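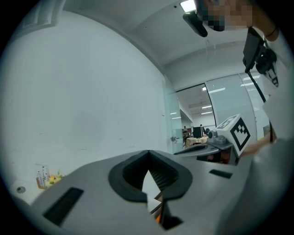

Clinham Valley

Clinham Valley is an upland walking and touring district consisting of a main river valley, four side valleys and the high moorland that encloses them on three sides. The district takes its name from the market town of Clinham, which stands at the valley mouth and serves as the usual starting point for visitors. It is known chiefly for its long-distance footpath, the Bunen Way, and for the marked contrast between its wet western slopes and the drier, more sheltered ground to the east.

Geography

The valley runs from north-west to south-east and is drained by the River Bunen, which rises on the moor below Stuvetus, the highest summit in the district. The upper valley is narrow and steep-sided. Below the village of Bunen it widens into a flat plain of hay meadow and grazing land, which is liable to flood after heavy rain.

Stuvetus is a broad, rounded hill with a stony top. Its northern side falls away in a line of broken crags, while the southern side descends gently to the moor road. The summit stands 547 metres above the valley floor at Clinham. On clear days the coast can be seen from the southern shoulder, although the summit itself does not give the widest view, the ground to the east being slightly raised.

The four side valleys are all uninhabited except for scattered farms. The longest, on the western side, contains a reservoir built to supply the mills at Clinham. The mills have closed, but the reservoir remains in use for drinking water and the access track is maintained by the water undertaking. Swimming and boating are not permitted.

Climate and seasons

Weather in the district varies greatly over short distances. Rain falls on the western moor throughout the year, and low cloud may cover the summit for several days at a time. The eastern side of the valley lies in a partial rain shadow and is noticeably drier. Walkers are advised to consult the forecast for the high ground as well as that for the town, as the two often differ.

Spring comes late. Snow may lie in the northern gullies of Stuvetus into April, and the upper paths are often soft underfoot until the middle of May. The weeks from mid-May to the end of June are generally considered the best for walking. Days are long, the hay meadows are in flower and biting insects are not yet numerous. Bluebells are found in the oak woods above Bunen in the first half of this period.

July and August are the warmest months and the busiest. Thunderstorms are common in the afternoon, and the river may rise quickly after them. Midges are troublesome in still weather, particularly beside the reservoir and in the woods. Bracken reaches its full height by late July and can obscure minor paths on the lower slopes.

September and October are quieter. Mornings are often misty on the valley floor while the tops are clear. The heather is past its best by the middle of September, but the beech woods near Clinham colour well in October and draw a second, smaller group of visitors. By November the days are short, many guest houses have closed and bus services are reduced to the winter timetable. Winter walking on the high ground calls for suitable clothing, a map and compass, and experience of snow.

Wildlife

The moor supports red grouse, curlew and golden plover. Ring ouzels nest in small numbers among the northern crags, and parts of the rock face are closed to climbers from March until the end of June for this reason. Notices are placed at the foot of the approach path when the restriction is in force. Dippers and grey wagtails are present along the whole length of the river.

Otters returned to the lower Bunen after a long absence and are now thought to breed there. Roe deer are common in the woods and are most easily seen at dusk. Adders occur on the sunny banks beside the moor road. A botanical survey of the hay meadows recorded 143 species of flowering plant, among them globeflower and several kinds of orchid. The meadows are cut from the middle of July, and visitors are asked to keep to the marked paths before then.

History

The valley has been settled since the Bronze Age, and the remains of field walls and burial cairns are found on the southern shoulder of Stuvetus. Clinham received its market charter in the thirteenth century. A packhorse road was in use by the end of the medieval period, carrying wool and salt over the moor, and its paved sections can still be followed above Bunen.

Lead was mined in the upper valley until the late nineteenth century. The spoil heaps and the lower part of a smelting chimney survive. The shafts have been capped, but the ground around them is unstable and is fenced.

Tourism began with the opening of a branch railway to Clinham, which brought day visitors from the surrounding towns. The Benedetti Hotel, opened beside the station, offered guided excursions to the summit by pony, and published the first printed guide to the district. The guide contained a folding map and a table of walking times, many of which later writers judged too short. The branch line closed in the 1960s. Its trackbed has since been turned into a level path for walkers and cyclists, and the hotel continues to trade under its original name.

The Bunen Way

The Bunen Way is a waymarked circular route which begins and ends at the market cross in Clinham. It follows the river to Bunen, climbs to the moor by the packhorse road, crosses the southern shoulder of Stuvetus and returns along the eastern ridge. The full route is 30 miles long and is usually walked in three days, with overnight stops at Bunen and at the moor road hostel. It can be walked in either direction, but the waymarks are easier to follow clockwise.

The first section is level and suitable for most walkers. The second is the most demanding, with a long ascent and a stretch of peat on which the line of the path is indistinct. Stone slabs have been laid across the worst of the bog. The third section follows a good track for most of its length, with one steep descent through woodland shortly before Clinham. This descent is slippery in wet weather, and a signed alternative by way of a farm lane adds a little over a mile.

The summit of Stuvetus is not on the route. It is reached by a branch path which leaves the Way at a stone shelter and takes roughly an hour in each direction.

Access and transport

Clinham is reached by a main road from the south. The moor road, which crosses the head of the valley, is narrow and is frequently closed by snow between December and March. There is no railway station in the district. Route 357 runs from Clinham to Bunen every two hours in summer, with an additional early journey on market days, and carries bicycles when space allows. In winter there are three journeys a day. The service does not continue beyond Bunen.

Car parking is provided in Clinham, at Bunen and at the reservoir. The reservoir car park is small and is often full by mid-morning in August. Parking on the verges of the moor road is prohibited.

Accommodation and services

Most accommodation is in Clinham, where there are hotels, guide houses for walking parties and a camping ground beside the river. Bunen has an inn, a shop and a number of rooms to let. The hostel on the moor road is open from April to October and should be booked in advance during the school holidays. Camping on the open moor is allowed only with the landowner's consent, and fires are forbidden at all times of the year.

The visitor centre in Clinham sells maps and displays the daily hill forecast. It also keeps a record of path closures and diversions. Shops in Clinham sell walking equipment and stove fuel, while the shop at Bunen stocks food and a limited range of other goods. Mobile telephone reception is good in the town, poor at Bunen and largely absent in the side valleys.

Conservation

Footpath erosion is the principal concern of the bodies that manage the district. The direct path up the southern side of Stuvetus had by the 1990s become a wide scar visible from the valley floor, and was rebuilt in pitched stone with a series of shallow turns. The old line has been reseeded. Dogs must be kept on a lead on the moor between 1 March and 31 July, and near livestock throughout the year.

See also

Bunen Way
Clinham branch line
Stuvetus

This page was last edited on April 15, 2020.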